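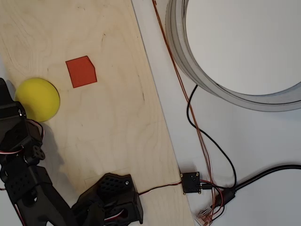 티켓 번호: 2524
제목: 합판 작업판 위 조각 미끄러짐 및 표면 반점 문의
접수일: 2024년 2월 15일
접수자: Agustina Urrutia (Givorport 교구실)
담당: Etornam Issahaku (Sterkis 고객지원)
제품군: Pridetti 도형 조각 세트, 합판 작업판
상태: 조건부 종결

문의 내용
흰색 테이블 위에 작업판을 놓고 사용 중. 붉은 주황색 조각이 판 위에서 쉽게 돌아감. 노란색 원형 조각은 같은 증상 없음. 판 표면에 작고 어두운 점이 몇 개 있는데 오염인지 확인 요청. 붉은 조각은 한쪽 모서리가 비스듬히 잘려 있음. 불량이면 교환 희망.

1차 답변 (Issahaku)
모서리가 잘린 오각형은 정상 형상임. 방향 구분용이며 교환 대상 아님. 표면의 점은 사진만으로 판단 불가. 마른 천으로 닦은 뒤 결과 회신 바람. 물티슈와 알코올은 사용하지 말 것. 합판은 결이 일어날 수 있음.

회신 (Urrutia)
마른 천으로 닦았으나 점은 그대로임. 손톱으로 긁어도 묻어나지 않음. 물결 모양 나뭇결과 같은 면에 있고 만졌을 때 걸리는 느낌 없음. 미끄러짐은 계속됨. 작업판 자체도 테이블 위에서 조금씩 밀림.

2차 답변 (Issahaku)
점은 목재 고유 무늬로 판단. 조치 불필요.
미끄러짐은 아래 순서로 점검 요청.
1. 조각 뒷면의 보호 필름 잔여 여부 확인.
2. 작업판 윗면을 200번 사포로 결 방향으로만 가볍게 연마. 가루는 마른 붓으로 제거.
3. 작업판 아랫면 네 귀퉁이에 미끄럼 방지 패드 부착. 지름 12 mm 권장.
4. 판을 테이블에 놓고 한 손으로 밀어 움직임 확인.

회신 (Urrutia)
1번: 붉은 조각 뒷면에 투명 필름이 남아 있었음. 제거함.
2번: 시행하지 않음. 필름 제거 후 조각이 더 돌아가지 않음.
3번: 보유 중인 패드가 Tsuji 제품 7 mm뿐이라 그것으로 부착. 세게 밀면 아직 움직임.

3차 답변 (Issahaku)
7 mm 패드는 접촉 면적이 부족함. 12 mm 패드 1세트를 발송 처리함. 기존 패드는 제거 후 접착제 잔여물을 긁어내고 새로 부착할 것. 두께가 다른 패드를 섞어 쓰면 판이 흔들림. 사포 작업은 생략 가능.

내부 메모
필름 미제거 건은 동봉 안내문에 해당 항목이 없음. 3월 인쇄분에 한 줄 추가 요청함. 목재 반점 문의는 분류 코드를 '외관/정상'으로 통일. 패드 교체 후 밀림이 남으면 본 티켓에 회신하여 재개.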